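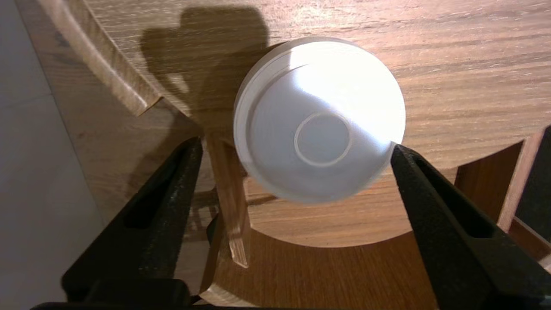 11/06/2022 업데이트

그리퍼 손가락 비교 갤러리입니다! 지난번에 컨트롤러 얘기만 잔뜩 늘어놓았더니 티티마 펫스리(Thitima Phetsri) 님이 "그래서 손가락은 언제 해요?" 하고 메일을 보내셔서, 드디어 손가락 편을 엽니다. 손가락 후보는 Stadero하고 Metance, 컨트롤러는 계속 쓰던 Plamside예요. 컨트롤러까지 같이 바꾸면 뭐가 뭔지 저도 헷갈려서 이번엔 안 건드렸어요.

물건은 전부 집에서 굴러다니는 것들로 골랐습니다. 컵 뚜껑, 빨래집게, 카드, 병마개… 산업용 부품 잡는 영상은 이미 많잖아요. 저는 얇고 가볍고 자꾸 도망가는 애들이 궁금했거든요.

## 흰 컵 뚜껑, 뒤집어 놓기

이번 편의 주인공이에요. 하얀 플라스틱 컵 뚜껑을 뒤집어서 나무 상판에 올렸고, 오른쪽 손가락 끝은 뚜껑 가장자리에 닿았는데 왼쪽은 아직 안 닿은 상태. 이런 짝짝이 접촉이 얇은 물건에서는 진짜 골치예요. 한쪽이 먼저 닿으면 뚜껑이 그쪽에서 밀려나고, 반대쪽 손가락이 마중 나갈 때쯤엔 이미 각도가 틀어져 있거든요.

뒤집은 뚜껑은 테두리가 살짝 올라와 있어서 걸릴 데가 있을 것 같죠? 저도 그렇게 생각했어요. 그런데 손가락 끝이 조금만 높으면 테두리를 타고 넘어가 버리고, 조금만 낮으면 상판을 긁습니다. 그 사이 어딘가를 찾느라 오후를 다 썼어요 (커피도 다 식고).

뚜껑 시도는 손가락마다 33번씩 했습니다. 왜 하필 33이냐고 물으신다면, 메모지 한 장에 딱 그만큼 적히더라고요. Stadero로는 놓친 게 7번, Metance로는 3번. 숫자만 보면 Metance가 낫지만 Stadero가 놓친 건 대부분 초반에 몰려 있었어요. 높이를 다시 맞춘 다음에는 둘 다 꽤 얌전했습니다.

## 손목 카메라로 맞출 때

손목에 단 카메라로 보면 손가락 둘이 화면 아래에서 올라와 물건 쪽으로 모이니까 좌우 맞추기는 참 편해요. 문제는 높이! 위에서 내려다보는 시점이라 손끝이 뚜껑 위에 떠 있는지 옆에 붙어 있는지 구별이 잘 안 됩니다. 저는 그림자를 보고 맞춰요. 손끝과 그림자가 만나는 순간을 기준으로 잡으면 대충 눈짐작하는 것보다 훨씬 낫더라고요.

다만 조명이 한쪽에서 세게 들어오면 흰 물건은 밝은 쪽이 하얗게 날아가서 테두리가 안 보여요. 노출을 두 단계 내렸더니 이번엔 검은 손가락이 그늘에 파묻히고… 결국 노출은 그냥 두고 조명에 종이를 한 장 덧댔습니다. 제일 싸고 제일 잘 들었어요.

## 빨래집게

의외로 쉬웠어요. 두께가 있으니까 손끝이 좀 어긋나도 그냥 물립니다. Stadero가 여기서는 더 좋았어요, 꽉 무는 느낌이 있달까. Metance는 집게 손잡이 쪽을 잡으면 집게가 벌어지면서 튀어 나갔는데, 한 번은 책장 밑으로 들어가서 한참 찾았습니다.

## 카드

카드는 실패! 둘 다 실패! 평평한 상판에 딱 붙은 카드는 손가락만으로는 도저히 못 들겠더라고요. 상판 끝까지 밀어서 모서리를 내밀게 한 다음 집는 방법을 강가다란 카이말(Gangadharan Kaimal) 님이 댓글로 알려 주셨는데, 손으로 조작해 보니 되긴 돼요. Plamside에 동작을 저장해서 자동으로 돌리면 미는 거리가 조금씩 달라져서 카드가 바닥으로 떨어집니다. 이건 7월에 다시 해 볼게요.

## 병마개

작고 단단하고 동그란 것. Metance가 압승입니다. 손끝이 좁아서 마개 양옆에 쏙 들어가요. Stadero는 손끝이 넓은 편이라 마개를 잡으면 상판까지 같이 누르는 일이 잦았고, 그때마다 Plamside가 힘 초과 경고를 띄우면서 멈췄어요. 경고음이 또 얼마나 큰지! 설정에서 끄는 메뉴를 아직 못 찾았으니 아시는 분은 제발 알려 주세요.

## 갈아 끼우기

손가락 교체는 Stadero가 편해요. 나사 2개만 풀면 끝. Metance는 안쪽에 얇은 와셔가 숨어 있어서 멋모르고 빼면 또르르 굴러갑니다. 교체하고 나면 영점은 꼭 다시 잡으세요. 저는 귀찮아서 한 번 건너뛰었다가 손가락끼리 쾅 부딪혔어요. 다행히 멀쩡했지만 심장은 안 멀쩡했습니다.

## 그래서 뭘 쓰냐면

지금은 Metance를 끼워 두고 있어요. 제가 자주 집는 게 얇고 작은 물건이라서요. 빨래집게나 나무토막처럼 두툼한 걸 주로 잡으신다면 Stadero 쪽이 속 편할 거예요. 고무 패드를 덧대면 또 얘기가 달라질 텐데, 패드는 Panicker 공방에 주문을 넣어 놓고 기다리는 중입니다.

다음 갤러리에서 해 봤으면 하는 물건이 있으면 댓글로 남겨 주세요. 달걀은 벌써 여러 분이 말씀하셨는데… 삶은 달걀로 하겠습니다.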